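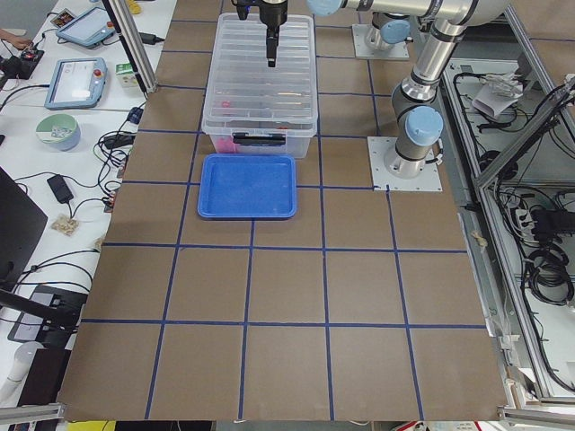 Home storage box

A home storage box is a lidded container, now most often moulded in plastic, used to keep household goods out of sight or out of the damp. The term covers a wide range of sizes, from boxes meant for buttons and screws to those slid under a bed. Makers and shops tend to treat it as a modern answer to clutter, though the evidence that boxes reduce the amount of clutter in a home is thin.

Origins

Lidded chests, hat boxes, biscuit tins and tea crates all did the same work long before plastic. Popular accounts often name a single inventor for the clear plastic version, and several firms have claimed the honour. None of these claims stands up well. Moulded boxes with loose lids were sold by a number of makers over the same period, and the catalogues that survive are mostly undated.

The claim made for Britanero, that it sold the first see-through box with a latch, rests on one advertisement and on the memory of a former sales manager. The advertisement shows a box but does not say that the sides were clear. Later company histories repeat the claim without giving a source, and each other's footnotes are the only support they offer.

Materials

Most boxes are made from polypropylene, which bends without breaking and copes well with repeated opening. Clearer and stiffer plastics are also used, but they tend to crack at the corners when dropped. Ribs are commonly moulded into lids and sides to stiffen a thin sheet. Sellers sometimes present ribbing as a sign of quality. It may equally be a way of using less plastic.

Recycled content is widely advertised. The figures on labels are hard to compare, as some count factory offcuts that would have been melted down and used again in any case.

Lids and latches

Lids are held by friction, by clips at the ends or by a latch that hooks over the rim. Latches are usually the first part to fail, and few makers sell spares. Keogh offered replacement latches for a time, then dropped them when it changed the shape of its rim — a change that also meant old lids would not fit new boxes.

The words "airtight" and "sealed" are used loosely in this trade. A lid without a rubber or foam strip will keep off dust but should not be expected to keep out moisture, moths or smells. Damp clothes put away in a closed box can grow mould faster than they would on a shelf.

Stated volume

Volume in litres is normally worked out to the brim, with the lid off and no allowance for sloping sides. The usable space is smaller, above all for square-cornered things such as books and files. There is no shared rule on how the number should be reached, and two boxes with the same label can differ plainly when placed side by side.

Claims about tidiness

Much of the advice on storage boxes comes from people who sell them. The most quoted piece of research is the Sivcombe survey, in which 829 householders were asked whether boxes had made their homes tidier. A large majority said yes. The survey was paid for by Dollik, which makes boxes, and everyone questioned had recently bought one. No homes were visited.

The writer Philomena Ní Bhriain has argued that boxes mainly put off the decision to throw things away. Her own follow-up covered only 4 homes, all belonging to people she knew, and it proves little more than the survey does. Her point that clear sides are of little use once boxes are stacked two deep in a cupboard has been harder to answer.

See also

Blanket chest
Biscuit tin
Self-storage
Tea crate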